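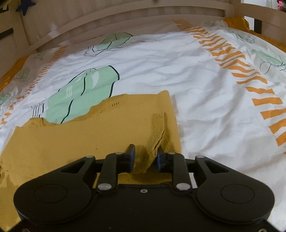
Fabric Softener and Other Laundry Advice I've Stopped Believing

Every laundry guide I read in my twenties said the same things, mostly copied from each other. After 3 apartments and 2 washers I've tested a fair amount of it on my own stuff, and a lot of it doesn't hold up.

Vinegar in the rinse. Supposed to soften towels and brighten colors. I ran it for a whole winter and my towels felt like towels. What did help was using less detergent. Try half of what the cap says and see if you miss it.

Cold water for everything. Fine for shirts. I don't buy it for dishcloths, which still smelled of onions afterward. Those go in hot.

Salt to set the dye. People swear by this one. A red Kaso pillowcase went in a salt soak overnight and turned the sink pink again the next morning. Wash new reds alone a few times and skip the ritual.

Dryer balls. The Plonness set I bought claimed to cut drying time by a third. I used the kitchen timer, with and without, on the same load of sheets, and got the same number. They're also loud - the dog left the room.

Fast spin. My machine offers 900 and something faster. Cotton sheets do better at 900, with fewer hard creases, and they take a bit longer on the line. That's a trade I'll make in April but maybe not in January.

Shaking things out before hanging. This one works, annoyingly. Hold the cloth by two corners, snap it hard, and smooth the hems with your fingers. I iron very little now.

Stain sticks get their own page, once I've finished being disappointed by them.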